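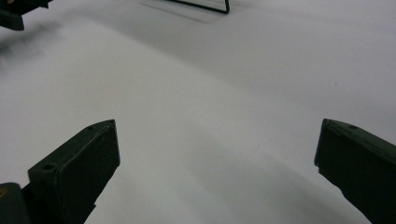
Unit 4 handout: comparing parallel-jaw grippers
Robotics Practicum, Grostavdale campus
Revised 1 Aug 2021

4.1 Purpose

In this unit you compare 2 hand-held grippers, the Nuria and the Piltar, on the same set of pick-and-place tasks. The Mwakalinga controller is used in both cases and its gains stay fixed. Changes in the results should then come from the gripper and the operator, and your analysis has to separate these.

4.2 Terms

Opening: distance between the inner faces of the fingers, measured at the tips.
Stroke: difference between the widest and narrowest opening.
Backlash: finger travel on reversal before the drive side registers it.
Usable view: the part of the camera image not covered by the fingers or their mounts.

4.3 Finger visibility

With the fingers wide apart, the wrist camera sees both tips in the lower part of the image and the work surface between them. The upper faces catch some light and read dark grey; the inward side faces are close to black. Against a pale bench the outline of each tip is easy to segment. Against a dark mat it is not, and students in past terms lost marks for reporting openings from such images without an error estimate.

Shadows are the second problem. Diffuse grey patches can fall between the fingers and next to other equipment on the bench, and a fixed brightness threshold will merge the darker ones with the finger contour. Use the edge method from Unit 3 and check the result by eye.

4.4 Procedure

Calibrate the opening at both ends of the stroke. Repeat after every finger change.
Set exposure manually. Auto exposure drifts when the bench fills most of the image.
Log 200 closures per gripper at the low force setting, then 800 at the standard setting, for a total of 1000.
Record slips, missed grasps and any closure where a tip leaves the image.
Inspect the finger edges before and after. Wear along the upper edge is cosmetic — wear on the gripping face is not, and must be noted.

4.5 Report

Plot commanded against measured opening for each gripper, closing and reopening on the same axes. State backlash in millimetres. Reports are due in September through the unit page. Raw logs go in a separate folder, labelled by gripper and force setting.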